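Kustado Plaid Bedspread, Queen – Review

Bought: July, from the Plorham outlet store
Price paid: 80 dollars
Used for: spare room bed, then main bed

I was replacing a white quilt that showed every mark. The spare bed in our house is where everything gets sorted before a trip and after laundry, so I wanted something dark that could be washed often and wouldn't need ironing. Plorham had two Kustado bedspreads on the shelf, the plaid and a plain gray. I took the plaid in navy.

Color and pattern

The navy is darker than on the store's website. Over it there are thin white lines and wider stripes in a tan-orange, set out as a large grid. From the doorway it looks mostly blue. The orange is stronger in daylight than under our bedroom lamp, and my wife would have liked it a shade quieter. The pattern is big, so on a narrow twin bed you would only get a few full squares across the top.

The grid makes it obvious when the bedspread is on crooked. On a soft mattress the lines bend a little wherever the bed isn't flat. I straighten the middle line first and let the sides fall where they fall.

Fabric and weight

The label says cotton blend. It is a midweight cover, heavier than a sheet and a good deal lighter than the quilt it replaced. In summer it was enough on its own. From October on we had a blanket under it. The surface is smooth but not slippery, and things set down on it mostly stay put. I noticed this when packing, because the old quilt had a satin edge and anything near the side ended up on the floor.

Daily use

Most of the wear comes from what we put on it. On a typical day before a trip that means bags, bottles, tissues, a toy or two and whatever clothes haven't found a suitcase yet. Light and bright items are easy to spot against the navy. Black socks are not, and I have left one pair behind already.

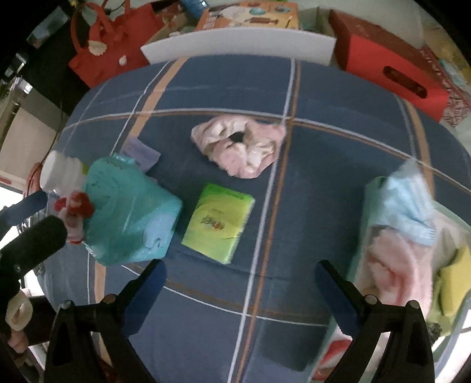
Wiremu Rewi left a comment under my first short note on this bedspread, saying his has the same grid in green and that the stripes stayed sharp but the navy version he bought for his son picked up lint from towels within a week. He now shakes it out over the porch rail and says that takes care of most of it.

I agree about the lint. White towels are the worst. A lint roller works, though on a queen size you use a lot of sheets. Drying it by itself on low helped more than anything else I tried.

Washing

Ours has been through the machine 20 times, cold, with ordinary detergent. The white lines are still white. The navy has faded slightly along the fold where it hangs over the foot of the bed, and you have to look for it. It came out of the first wash a little shorter, maybe an inch, and hasn't changed since. A spill of orange juice came out with dish soap and cold water. Ballpoint ink did not come out completely, but the mark sits on one of the dark squares and I can live with it.

It fits in our washer with nothing else. If yours is a small one, measure first or plan on the laundromat.

Stitching

The hem is a single row and is the weakest part. One corner started to open in the fall, and I ran it through the sewing machine in 5 minutes. The other three corners are fine. I had an Economou bedspread before the quilt, and that one had a double row all the way around, but it cost nearly twice as much and pilled badly.

Compared with the Gevside

My sister has the Gevside plaid. It is softer out of the package and wrinkles more. If the bed is mainly for looks, hers is nicer. For a bed that gets used as a table half the week, I prefer the Kustado.

Good: hides most marks, washes easily, things don't slide off
Less good: lint, single-stitched hem, color darker than shown online

I would buy it again at the outlet price. At full price I would want a better hem.

Posted January 13, 2018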